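Grurstead Crossword Setters' Circle
Minutes of the Autumn Meeting
Saturday, September 19, 2020

Present: Mahfuz Bandara (chair), Lakmal Howlader (minutes), Jelle Verschueren, Obaidul Munasinghe
Apologies: Chaminda Amarasinghe (written comments received on items 4 and 6)

1. Minutes of the previous meeting

Approved with one correction. Item 5 should read "unchecked squares," not "unchecked answers."

2. Matters arising

2.1 The license for the Jarby grid-filling software has been renewed for one year on the same terms. LH holds the key.

2.2 OM has finished merging the two theme logs. Entries that appeared in both were kept once, under the earlier date. Themes rejected before the merge are now marked R and are not to be resubmitted without changes to the revealer.

2.3 The request for a second proof reader for the Sunday-size puzzles is carried forward.

3. Word list

3.1 JV reported on the summer review of the shared word list. 532 entries were examined. Of these, 415 keep their present score, and the rest have been lowered or removed.

3.2 The entries removed are mostly partial phrases of the "A + noun" kind, plural first names, and Roman numerals longer than four letters. OM asked that Roman numerals of four letters also be lowered. Agreed, with the exception of MMXX, which stays at its present score until the end of the year.

3.3 MB asked whether ESNE and ANOA should be deleted or scored at zero. JV prefers zero, as the filler then reports them when they are forced by the crossings. Agreed.

3.4 Variant spellings. The present rule allows one variant per puzzle if every crossing is a common word. LH proposed that variants be barred from the top left corner, where solvers tend to start. Discussed at length. JV said that the rule would be hard to apply to grids with open corners. Not agreed. The present rule stands.

3.5 The revised list will be issued as a plain text file, one entry per line, score after a semicolon. Members should replace their local copy and not merge it.

4. The Bepari series

4.1 Puzzle 301 was returned by the test solvers with three objections:

(a) 17A and 54A both use "turn" in the clue, and the theme depends on the word. The clue at 54A will be rewritten.

(b) The crossing of 38A and 31D is two proper names meeting at a vowel. Three of the solvers guessed the square. MB will refill the center of the grid. The black squares may be moved if symmetry is kept.

(c) The revealer at 62A is clued in a way that gives away the theme to anyone who starts at the bottom. CA wrote in defense of the clue. OM and LH support the solvers. Clue to be shortened, with the words "as seen in the starred answers" taken out.

4.2 Circled squares. CA's written comments propose that circles be dropped where the hidden words run in consecutive squares, and that shading be used instead. JV pointed out that shading does not print well at the smaller size. A test page will be prepared in both forms.

4.3 The themeless puzzle planned as the next in the series has 72 words. The maximum was confirmed as 72, so no change is needed.

5. Clue style

5.1 Question marks. It was noted that a question mark is being added to clues that are plainly literal. The style sheet will state that the mark is used only for wordplay or for a stretched definition.

5.2 Abbreviations. Where the answer is an abbreviation, the clue must contain one or end in "Abbr." MB asked whether answers that are more common in the short form (DNA, ATM, TV SET) need a signal. They do not. A list of these will be added to the style sheet as an appendix.

5.3 Fill-in-the-blank clues. Limit of four in a daily-size puzzle confirmed. OM noted that the limit was exceeded in two recent drafts, both his own.

5.4 Tense agreement between clue and answer. Two errors reached the test solvers. "Put down" for LAID was accepted, but "Set down" for LAY was queried. JV ruled that both are correct, and the query was closed.

6. Semidden Tournament

6.1 The tournament will be held by mail in October. Solvers will time themselves, and times will be taken on trust. Scoring will be by correct words, with a bonus for a clean grid. Time will be used only to separate ties.

6.2 Puzzle 3 is still without a setter. LH will offer his rebus puzzle in its place. The rebus square may be entered as a full word or by its first letter, and both will be marked correct.

6.3 CA's comments ask that the final have two sets of clues for one grid. Agreed. CA will write the harder set and OM the easier. Neither should see the other's clues before proofing.

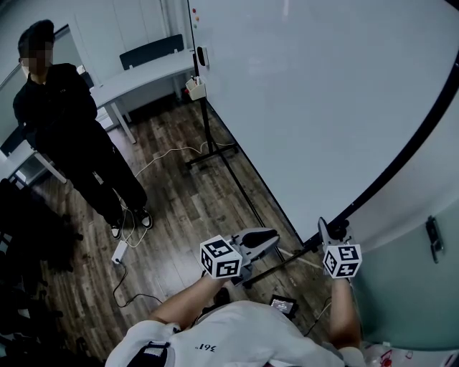
At the whiteboard.

7. Any other business

7.1 OM asked for a ruling on left-right symmetry in daily-size puzzles. Allowed when the theme answers do not pair by length. The setter should say so in the cover note.

7.2 JV has copies of the old solution sheets and will scan them on request.

8. Actions

MB: refill center of 301; rewrite clue at 54A; shorten clue at 62A
JV: issue revised word list; prepare test page with circles and shading
LH: send rebus puzzle to test solvers; amend style sheet (5.1, 5.2)
OM: easier clue set for the final
CA: harder clue set for the final

The date of the next meeting will be sent out with the revised word list.

Minutes taken by L. Howlader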